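Equipment Review: Indach Hand-Held Gripper Pair, Workshop Build Kit
Londstead Shared Workshop, Equipment Reviews
November 2024

The Indach kit is sold in parts for assembly by the purchaser. It contains two hand-held grippers, a set of printed marker cubes, a backpack harness and the fasteners required to join them. The workshop purchased one kit at a cost of $1449 for members who are building small manipulators at home and wish to record demonstrations by hand before committing to a full arm. This review covers assembly, handling and upkeep.

Assembly was carried out by Graham Wainwright and Benoît Pichon over two evenings in September. The printed manual runs to 17 pages and is clear on the mechanical work. It is less satisfactory on the alignment of the marker cubes, where a single drawing serves for both hands. The left and right cubes carry different patterns and must not be exchanged. Mr. Pichon fitted them the wrong way around on the first attempt, and the error came to light only when the tracking software reported each hand in the place of the other. Members are advised to label the mounts with tape before opening the second bag of screws.
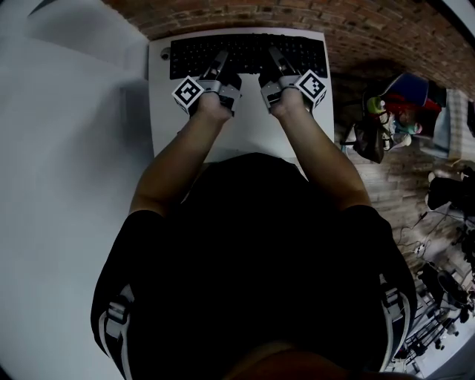
Handling is the strongest feature of the kit. The grip is comfortable for adults with medium or large hands, and the trigger travel is short and even. Reviewers tried the pair on a range of bench tasks, including sorting hardware, turning knobs and working a keyboard. The last of these is a fair test of the long, narrow fingers, which can be brought down to the keys with both hands close together while the marker cubes stay on the outer sides, clear of one another. Wider objects were less successful. A jar lid from the Bowen parts cabinet slipped repeatedly until rubber pads were added to the fingertips.

The harness is adequate. Its straps adjust quickly, but the load sits low on the back, and one reviewer reported stiffness after an hour of use. Padding would be welcome at this price.

Spare fingers are sold in pairs by Tradura. The manufacturer's stated service interval is 800 trigger cycles, after which the return spring should be inspected and the pivot given a drop of light oil. The workshop log stood at 200 cycles at the time of writing, with no wear recorded.

The kit is recommended for members with some experience of mechanical assembly - beginners should arrange to build it alongside someone who has completed one before. It may be reserved at the front desk for periods of up to one week. Borrowers are asked to return the marker cubes in their padded box, as scratched patterns are difficult for the software to read.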